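A visit to the Wudero gripper workshop

We went to see Wudero in February, four of us from Femorari, because we had been arguing since the autumn about which gripper to put on our sorting bench and had run out of things to learn from data sheets. Wudero keeps a test room where visitors can try several makes on the same arm, with the same objects, and take their own notes. You book a morning, and they leave you to it for most of the time.

The building is on a small trading estate behind a tile merchant. The entrance is round the side and badly signed, and we walked past it twice. Botond Kovács met us at the door, gave us tea and went through the safety rules. These were short. Hair tied back, no loose sleeves, and everybody has to know where the stop button is before the arm is switched on. He made each of us press it once.

Wudero does a bit of its own manufacturing, mostly finger pads and mounting brackets, and Botond showed us the bench where the pads are cut and glued. The pads come in three hardnesses. The softest feels like a pencil rubber and picks up dust quickly, so they wipe it down between runs. The hardest is meant for boxes and metal parts and was of no use to us.

Our problem is crockery. We sort returned cups, bowls and plates from hire firms, and each piece has to be picked up, turned over so that the maker's mark can be read, and put in the right crate. A person does this without thinking. Our present gripper, a plain parallel one with flat metal jaws, manages straight-sided beakers and very little else. It chips rims. Last year we broke enough stock in testing that the hire firms stopped lending us any, and we now buy our own from charity shops.

The first gripper we tried was the Jodis, which has two fingers with replaceable pads and a camera at the wrist. Orlando Inga set it up for us and stayed to answer questions. You can move the arm by hand to teach it a position, or drive it from a handset. We used the handset, which took some getting used to. The wrist turns a little later than you expect, and two of us overshot on our first attempts.
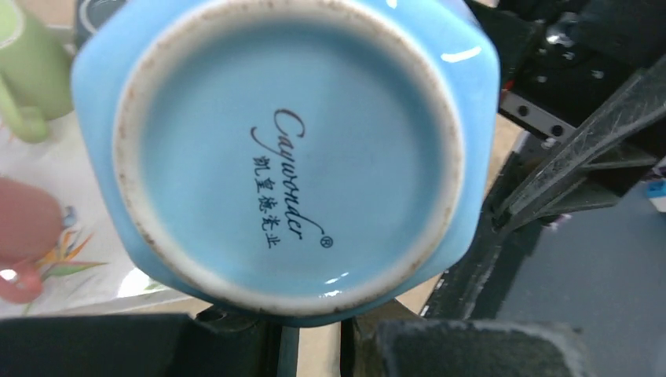 We gave each gripper 20 picks with mixed cups and mugs. The Jodis with soft pads got 16 of them held firmly enough to turn over. The four it missed were all down to approach angle: one finger touched the handle first and pushed the piece round. Orlando said that this is the usual failure with mugs and that most of their customers deal with it in software, by finding the handle and coming in from the other side. We would have to write that part ourselves or pay for it.

The second was the Szilágyi, a three-finger gripper that closes towards the centre. It is a handsome piece of work and very quiet. On bowls it was clearly the best thing we tried all day. On mugs it was worse than the Jodis, as the third finger tends to land where the handle is. It is also wide. When we stood the pieces close together, as they are in our trays, it could not get down between them without knocking the neighbours. Our trays could be changed, but the hire firms all use the same ones and I can't see them thanking us for the suggestion.

The third was a suction cup, which we tried mainly for completeness. It lifted plates well. It did not like foot rings or anything with a raised base, and it lost its seal on textured glazes. We stopped after a few goes.

After lunch we looked at cameras. A wrist camera sees the piece close up and moves with the gripper, so reading a mark on a base is fairly easy once the piece is turned the right way. The drawback is that the fingers are always in view and take up a good part of the picture. A fixed camera above the bench sees the whole tray but has trouble with small print. Botond's advice was to have both, the fixed one for finding pieces and the wrist one for checking them. Gloss was the other difficulty. Under the ceiling lights we got bright patches on glazed surfaces, and moving a lamp by a hand's width made more difference than any setting we changed. I would put money into lighting before buying a better camera.

We asked about wear. The soft pads are replaced after 3,000 picks in Wudero's own testing — sooner if there are rough edges, and unglazed foot rings count as rough. A set of pads is cheap, and changing them took Orlando a couple of minutes with a hex key. The Szilágyi fingers last longer but have to go back to the maker to be refitted.

The controller matters less than I had thought. Both grippers ran from the same box and we noticed no difference in response between them. The handset is another matter. It is heavy, the lead is too short, and after an hour my thumb ached. Orlando has a lighter one on order and offered to let us know when it arrives.

We left in the middle of the afternoon. On the way home there was still some support for the Szilágyi, mostly because of the bowls, but mugs and cups are the larger part of our work. We have asked Wudero for a month's loan of the Jodis with two sets of soft pads, and Botond is checking when one will be free.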